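로봇공학 개론 강의노트 6
가사 및 현장 작업의 자동화: 의류 접기를 중심으로
2022년 1월 30일

1. 이번 강의의 범위

지난 강의에서는 강체의 파지와 이송을 다루었다. 이번에는 대상을 천으로 바꾼다. 가정이나 작업장에서 사람이 하는 잡일 가운데 기계가 맡을 수 있는 것이 어디까지인지 묻는 질문은 대개 식기 정리, 청소, 세탁물 처리로 모인다. 이 중 세탁물 접기는 공정이 짧고 결과를 평가하기 쉬워 연구 과제로 자주 쓰인다. 강의 목표는 다음 두 가지이다.

(1) 변형체 조작이 강체 조작보다 어려운 이유를 상태 표현의 관점에서 설명할 수 있다.
(2) 성공률이라는 수치를 읽을 때 확인해야 할 조건을 열거할 수 있다.

선수 내용: 동차변환, 역기구학, 영상 분할의 기초.

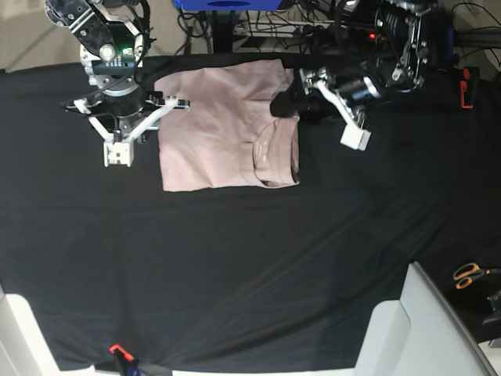 읽는 데 걸리는 시간: 7분

2. 상태 표현의 문제

강체의 자세는 위치 3개, 회전 3개의 변수로 충분하다. 옷은 그렇지 않다. 천을 질점과 스프링의 격자로 근사하면 질점 1000개짜리 성긴 모델도 위치 변수만 3000개가 된다. 게다가 접힌 부분의 아래층은 카메라에 보이지 않으므로 변수의 상당수는 관측되지 않는다.

따라서 실제 시스템은 전체 상태를 추정하지 않고 과제에 필요한 특징만 추출한다. 흔히 쓰는 특징은 다음과 같다.

외곽선: 배경과 색 차이가 크면 분할이 쉽다. 검은 천 위의 연분홍 티셔츠는 쉬운 조건에 해당한다. 같은 알고리즘을 무늬 있는 이불 위에서 돌리면 결과가 달라진다.
특징점: 어깨, 소매 끝, 밑단 모서리. 펼쳐진 상태에서는 찾기 쉽고, 접힌 뒤에는 층 사이로 숨는다.
층 경계: 겹친 부분의 가장자리에 생기는 가는 그림자나 단차. 조명에 민감하다.

3. 파지와 접기 동작

두 손가락 평행 그리퍼로 천을 잡는 방법은 크게 둘로 나뉜다. 위에서 눌러 주름을 만든 뒤 집는 방식과, 가장자리 아래로 손가락을 밀어 넣는 방식이다. 전자는 위치 오차에 강하지만 여러 층을 한꺼번에 집을 위험이 있다. 후자는 한 층만 집기에 유리한 대신 작업면과의 높이 오차를 작게 유지해야 한다. 손가락 끝이 작업면에 걸리면 덮개 천까지 끌려올 수 있으므로 덮개의 고정 상태도 실험 조건에 포함한다.

양팔을 쓰면 한쪽이 누르고 다른 쪽이 당기는 동작이 가능하다. 두 점을 동시에 잡아 옮길 때는 두 손끝의 간격을 일정하게 유지하는 구속을 둔다. 간격이 좁아지면 천이 처지고, 넓어지면 늘어나거나 손에서 빠진다.

접기 한 번의 기본 순서
가. 접는 선을 정한다.
나. 파지점 두 개를 선의 한쪽에서 고른다.
다. 천을 들어 원호에 가까운 궤적으로 넘긴다.
라. 목표 위치에 내려놓고 손을 뗀다.
마. 필요하면 표면을 눌러 편다.

다 단계의 궤적 높이가 낮으면 천이 끌리고, 지나치게 높으면 아래층까지 딸려 올라온다. 적절한 높이는 천의 굽힘 강성과 무게에 따라 달라지며 일반식은 없다.
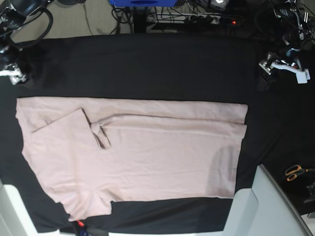 4. 중간 상태의 판정

접기 과제의 난점은 개별 동작보다 동작 사이의 판정에 있다. 한 번 접은 결과가 다음 단계로 넘어갈 만한 상태인지, 수정 동작을 넣어야 하는지 시스템이 스스로 결정해야 한다. 외곽선의 직사각형 근사 오차를 기준으로 삼는 방법이 가장 단순하다. 그러나 위 티셔츠처럼 왼쪽 위에 천이 덧접혀 있고 왼쪽 아래로 사각형에 가까운 부분이 밑단 선 밖으로 내려와 있으면, 오차가 크다는 사실만으로는 무엇을 잡아야 하는지 알 수 없다. 내려온 부분이 소매인지 몸판인지에 따라 접는 선이 바뀌기 때문이다. 가로로 솟은 접힘도 외곽선에는 나타나지 않는다. 깊이 영상이나 이전 단계의 기록을 함께 써야 구분할 수 있다.

수정 동작에는 횟수 상한을 둔다. 상한이 없으면 같은 모서리를 반복해서 고치는 순환에 빠지기 쉽다.

5. 성공률을 읽는 법

다음 두 보고를 비교한다. 수치는 수업용 자료집에 수록된 것이다.

Walczak 과제집: 한 종류의 셔츠, 펼친 상태에서 시작, 시행 20회. 판정은 연구자의 육안.
Flimell 데이터: 여러 종류의 의류, 구겨진 상태에서 시작, 시행 2388회. 판정은 외곽선 오차의 자동 계산.

두 보고의 성공률은 나란히 놓을 수 없다. 시작 상태, 의류의 종류, 판정 방식이 모두 다르고, 시행 20회에서는 실패 한 번이 성공률을 5퍼센트포인트 움직인다. 논문을 읽을 때는 최소한 다음을 확인한다.

시작 상태를 사람이 정돈했는가
실패 후 사람이 개입한 시행을 어떻게 집계했는가
한 벌에 걸린 시간의 중앙값과 최댓값
학습에 쓰지 않은 옷에 대한 결과가 따로 있는가

6. 현장 적용의 현황

Plotow 세탁 공장의 사례에서 자동화된 구간은 수건과 시트의 접기이다. 크기가 일정하고 형태가 직사각형이어서 전용 기계로 처리한다. 의류는 여전히 사람이 접으며, 기계는 이송과 적재만 맡는다. Clumville의 시험 주택에서는 범용 양팔 로봇으로 티셔츠 접기를 시험하였으나 바구니에서 옷을 꺼내 펼치는 단계는 시험 범위에서 제외하였다. 가정용으로 쓰려면 이 단계가 필수이고, 소요 시간도 접기 자체보다 길어지는 경우가 많다.

현재 수준을 정리하면, 통제된 작업면에서 정해진 품목을 접는 일은 가능하다. 품목과 시작 상태가 임의인 조건에서 사람의 감독 없이 연속 운전하는 일은 아직 연구 단계로 본다.

7. 과제

문헌 2편을 골라 5절의 확인 항목에 따라 표로 정리할 것. 해당 정보가 없으면 빈칸으로 두지 말고 "기재 없음"으로 쓴다. 분량은 A4 두 쪽 이내이며, 다음 강의 시작 전까지 제출한다.

다음 강의: 촉각 센서와 다층 파지의 검출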